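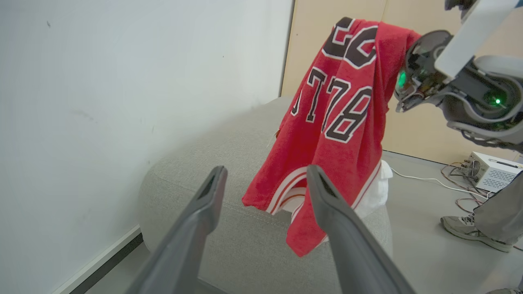

Figure 1. Jersey held over the ottoman by one hand, seen from the wrist camera on the left arm.

Teaching a Two-Arm Robot to Fold a Jersey by Remote Control
Blagoje Hoxha — May

The task was to pick up a basketball jersey, lay it on an ottoman and fold it in half. I drove both arms remotely with the Skedeck controller and saved each attempt as one demonstration. In total I recorded 559 demonstrations over 8 sessions.

The hardest part was the handover. One hand holds the jersey up while the other looks for the hem, and loose folds hide the edge from the wrist camera. In Figure 1 the striped trim is in view, but the number is only partly readable. I learned to lift higher before reaching in with the second gripper.

I threw out demonstrations where I dropped the cloth or stopped for more than two seconds. Long pauses taught the first policy to wait — it would hold the jersey up and do nothing. Cutting them fixed most of this.

The second policy was trained on the cleaned set for some 3191 steps. It does the lift well. It still misses the hem when the cloth is twisted, and I would record more twisted starts next.

Related reports
Sorting Socks with Uver
Grip Force Tests on Giltex Fabric
Notes on the Spahić Cable Rig

Contact | Copyright Student Projects | Back to top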